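Busis tabletop set, README, fault notes

This release holds simulated gripper episodes recorded in the Prirex renderer. It covers the closing fault found in November. Read this before training on any drink cup task.

What went wrong
In 36 of 463 episodes the gripper kept closing after the target width was reached. The force limit was read once at reset and never again, so a cup heavier than the last one got the wrong limit. The success flag only checked cup height -- a crushed cup still passed. Sum-yee Tseng found the fault while replaying failures on the Pana controller. 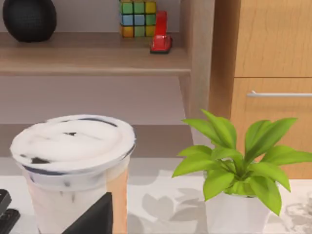

Can the affected episodes still be used for training?
Use them for perception only. The rendered views are fine, but the force and success fields are wrong and should be masked.

What changed
The limit is now read at every step, and the success flag also checks cup wall deformation. Oi-ling Kong reran the affected seeds with the fix. Two still fail, both from a bad start pose, and are left in with success set to false.

Known gaps
Liquid is not simulated as a fluid. Spills are not logged. Do not use the force values to set limits on a real arm.

Contact: King-fai Shih for the controller, Lai-ching Tai for the labels.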